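4.3 Recording a two-handed tableware task

This section sets out how an operator records demonstrations for the Conis study at the Ratdale site. Read section 4.2 (Cable routing and stands) first. The method uses a pair of hand-held grippers, and no robot arm needs to be powered during recording.

Before starting

1. Place the tray on the white table surface, within easy reach of the seated operator.
2. Check that both gripper cables are free to move and that neither passes over the tray.
3. Open and close each gripper fully, three times. The gripper camera must show both fingers at all times.
4. Enter the task number in the session log. Tableware tasks run from 501 upwards.

Recording

5. Sit at the near edge of the table and take one gripper in each hand.
6. Start the recording and hold both grippers still until the tone sounds.
7. Close the fingers of one gripper on the rim of the plate and lift it clear of the table. Keep the other gripper away from the plate unless the task sheet calls for both.
8. Complete the placement, open the fingers and return to the starting position.
9. Stop the recording and mark the attempt as good, failed or unclear.

CAUTION: Do not pull against a gripper cable. If a cable tightens, stop and discard the attempt.

NOTE: Failed attempts are kept. The Didolville trial used 1114 recordings, of which 900 were marked good. The remainder were used to train the part of the system that detects a poor grip.

NOTE: The tray should be turned to a new angle between attempts. Policies trained with the tray in one fixed position performed badly when it was moved.

Session files are copied to the Guimarães server every Friday. Do not rename files before the copy has finished. 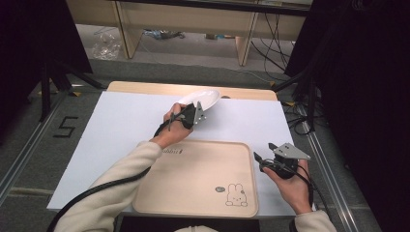
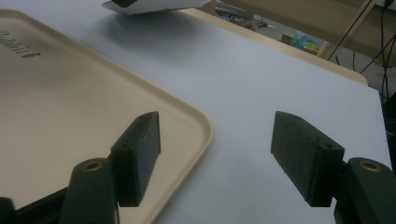 Figure 4.3. First picture: plate held by the rim, second gripper to the right of the tray. Second picture: view from a gripper camera, with the fingers apart near the corner of the tray.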